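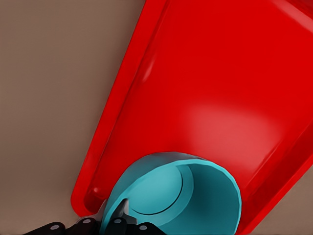 A red tray with a raised rim, in a computer rendering.

Leif Midtbø had three watches on the desk when I called and was wearing a fourth. The fourth was the one I wanted to talk about. Flunley's new field watch, out this month, the first thing he's designed for them start to finish.

"It's a plain watch," he says. "I keep telling people that and they keep waiting for the rest of the sentence."

Plain is about right. Steel case, hand-wound, no date window. The dial comes in gray or a brownish green he calls Tivoston, after the town where he grew up. Canvas strap. A leather one costs extra and he doesn't much like it.

Midtbø came to watches late. Drew kitchen scales for years, then bathroom taps, then a parking meter he's still proud of. Got the Flunley job through Patricio Bustos, who runs the assembly room in Cisgate and had seen one of the scales in a shop. "He wrote to me about the needle," Midtbø says. "Two pages about a needle. So I went to see him."

Bustos joined us halfway through, on speaker, with somebody running a compressor behind him. First thing he wanted to discuss was the crown.

"Leif drew it tiny," he says. "Beautiful, tiny. On a watch you wind every day! I said you try it with gloves."

They went through 6 crowns. The one they kept is wide and flat with coarse grooves, and it sits a little lower in the case so it doesn't dig into the wrist. Midtbø still thinks it looks heavy from the side. Bustos says fine, don't look at it from the side.

Then the date window. Retailers asked for one, more than once. Midtbø drew it at three o'clock, at six, and in the corner by four-thirty, which he describes as "a small crime." None of them made it.

"You have a phone for the date. I have a phone for the date. And then you have to reset it after every short month, February is a nightmare if you own more than one watch."

Bustos disagrees, for the record. He likes a date. "My father's had a date. It was wrong most of the time but he liked it there."

On to water resistance, the question I get most from readers. It's rated to 50 meters. I asked why they didn't go to a hundred like everybody else at the price. Long pause from Midtbø. A thicker case back, he says, and a screw-down crown, and nobody wants to unscrew a crown every morning before coffee. "Swim in it, sure. Don't dive in it." Power reserve is around 70 hours, so you can leave it off for a weekend and its still going when you come back.

The strap took longer than the dial. The canvas is from Marchetti, a small mill that mostly does bags, and the first batch frayed at the holes. Bustos wore one for a month and mailed it back to them in an envelope with no note. The second batch had stitched holes. Problem gone, he says, though the strap is stiff for the first couple of weeks and buyers should expect that.

Does the stiffness bother him?

"No. Boots are stiff."

What about a smaller size? The case is on the large side and I've had letters. Midtbø says yes, he has drawings, and Bustos says at teh same moment that there's nothing to announce. Some laughing. I'll take that as a yes with no date on it.

Servicing is done in Cisgate. You mail the watch in, the same room that built it takes it apart, and Flunley says they will keep parts for 10 years. Midtbø wanted longer. So did Bustos – one of the few things they agreed on all afternoon.

Last question was for both of them. Which color?

Gray, said Midtbø. Green, said Bustos, and then the compressor started up again and he had to go.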